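Speaker notes: Moving a 600-seat hall off paper tickets
August 15, 2024
Slot is short, so keep to the order below. Take questions at the end.

Slide 1. Title. Say hello, say which venue I work for, and move on.
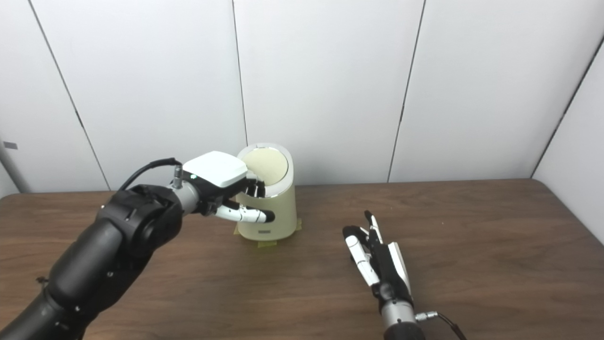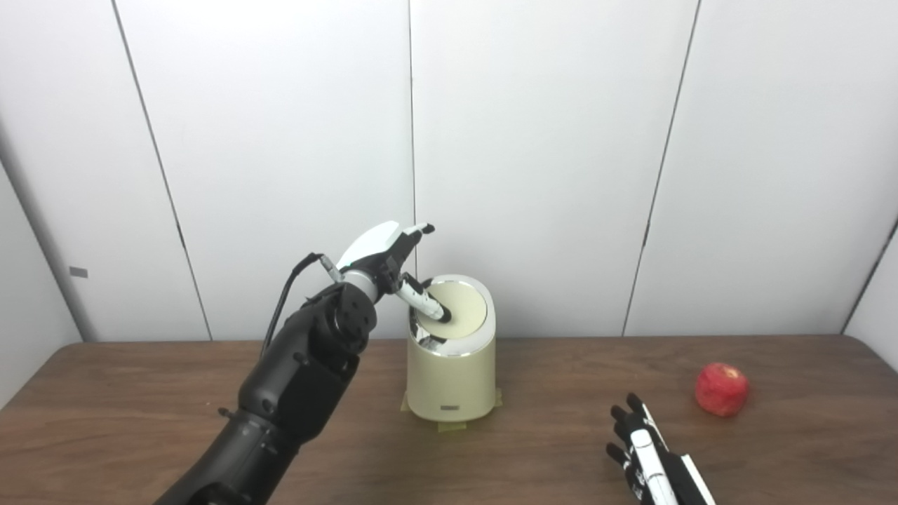
Slide 3. Start with what we sold and how. Until February we ran two ticket systems side by side. Juveo handled the website and Zusar handled the box office window. Each one had its own seat map. When a seat sold at the window, a person had to mark it as held on the website by hand. If the window was busy, that step got skipped. Think of a trash can with a swing flap on the lid, like the cream-colored one on the table. You push something in and the flap closes behind it. A sale at our window went the same way. It went in, and the website side could not see it. Pause here, then next slide.

Slide 4. The number on this slide is 131. That is how many double-booked seats we had in our last full season with two systems. Say that most were fixed at the door by moving people to other seats. On sold-out nights we had no other seats, so we paid refunds and gave out free tickets for a later show.

Slide 5. What we asked for. Read the list out loud, the slide text is small.
One seat map for web, window and phone.
Fees shown on the first page, before the buyer picks a seat.
Payout within 12 days of the show.
A full export of our buyer list at any time, with no charge.
Scanning that works when the lobby network drops.

Slide 6. The choice. We looked at Semwal and Fliltley. Both had a single seat map. Semwal had a lower fee per ticket but held the money until the end of the month. Fliltley charged more and paid out faster. We rent the hall to outside promoters, and they want their share soon after the show, so payout time mattered more to us than the fee. We signed with Fliltley. Mention that a venue that puts on only its own shows could well choose the other one.

Slide 7. The move itself. Go slowly on this one, it gets the most questions.
We did not move shows that were already on sale. They stayed on the old systems until they had played. Every new show went on Fliltley from its first day of sale. For a while the box office had to check which system a show was on before selling a seat. We put a printed list at each window and changed it every morning.
The buyer list took longer than planned. Juveo stored one name field and Fliltley wanted first and last name apart. We also had a lot of people in there twice under old email addresses. We cleaned up the records of season holders by hand and let the rest go in as they were.

Slide 8. Season seats. Some holders have had the same seats for years. We locked those seats before the first show went on sale and mailed each holder a letter with the seat numbers printed in it. Calls to the box office went up the week the letters arrived, mostly people asking if they still got a paper ticket. They do, if they ask for one. We print it at the window.

Slide 9. At the door. Two scanners per entrance, one spare in the office. Scanners load the full list before doors open, so they can check tickets offline. Tell the story of the night the network went down during the support act. Entry kept moving, and the counts matched up after the scanners came back online.

If short on time, skip slide 10 and go straight to costs.

Slide 10. Resale. We allow returns up to the day before the show. The seat goes back on the map at face value and the first buyer is paid when it sells. We do not allow a higher price. Promoters asked about this more than ticket buyers did.

Slide 11. Costs. Give the three lines on the slide: setup, scanners, staff hours for training. Staff hours were the largest. Window staff needed two training shifts each, and we had budgeted for one.

Slide 12. Open items. Group bookings are still done by email. Gift cards from the old system are still honored, but the balance has to be looked up in Zusar, so we keep one login there. Leave this slide up during questions.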